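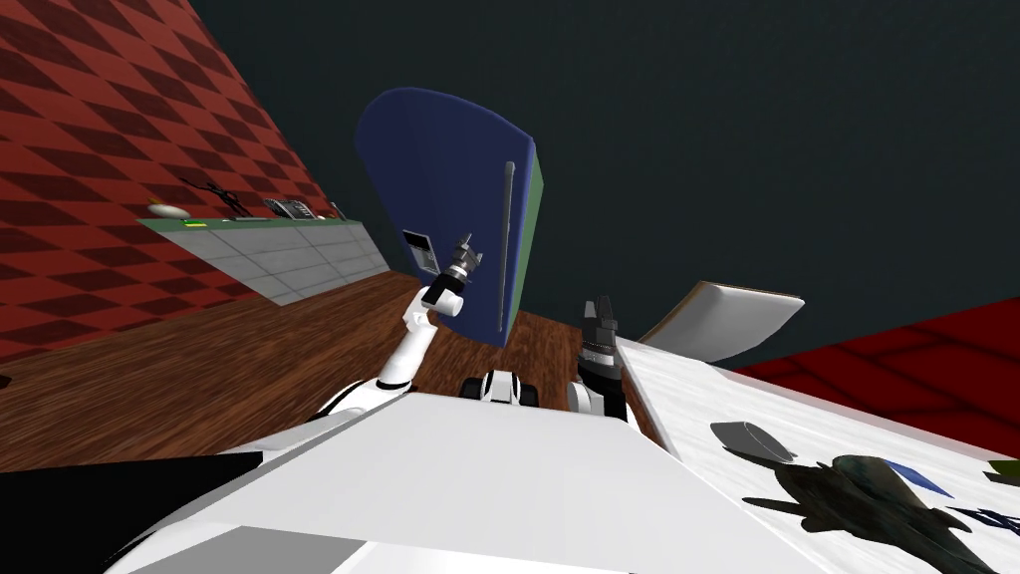 Kitchen planning, wk 4 handout (notes from Sharon Nyanda's lecture, tidied up a bit)

Main thing today: storage and reach. Last time was plumbing runs, don't mix them up on the quiz.

**Reach zones**

- Everyday stuff between hip and eye level. Plates, mugs, oil, salt.
- Heavy stuff low. Cast iron, stand mixer, big bags of rice.
- Top shelf = holiday dishes, things you use twice a year
- Measure the actual person who cooks. Average heights are a starting point only, and the shortest regular cook wins arguments about shelf height

Sharon's rule: stand at the stove, don't move your feet. Write down what you can touch. That list is your real kitchen.

**Counters**

Landing space next to the fridge, next to the stove, both sides of the sink if you can get it. People forget the fridge one. Then groceries go on the floor.

Small appliances eat counter. Ask the client what gets used every day and what just lives there. Kinyua house (handout from wk 2) had 19 feet of counter and still no place to roll dough, all of it was taken up by gadgets.

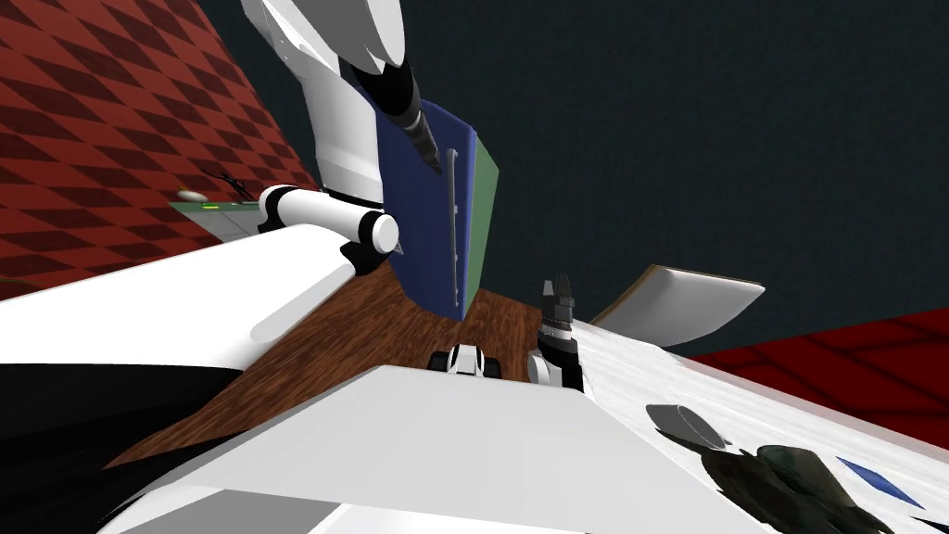

**Doors and handles**

- Long vertical pulls on tall doors, a kid and a tall adult can both grab somewhere
- Knobs are cheap but hard on arthritic hands
- Check swing *before* ordering. Draw the arc. Two doors that hit each other is the most common mistake in student drawings, 4 of you did it on the last assigment
- Corner cabinet: leave a filler strip or the drawer next to it wont clear the handle

Soft close hinges: nice, adds cost, not needed on a broom closet.

**Budget example**

Ziruteo apartment job. Cabinets only came to $2,323, no install. Install was about 40 percent on top of that. Students always leave install out. Dikitz quote was lower but no hardware included, so compare line by line, not the total at the bottom.

Nalico catalog is on the shared drive, use it for widths. Ignore the prices, they're old.

**For next time**

- Sketch your own kitchen, plan view, to scale, door arcs shown
- Mark the three things you walk farthest for
- Read the chapter on lighting, at least the part on under cabinet strips. shadows on the cutting board etc

Sketches due by 5 pm, paper is fine. Name on the front please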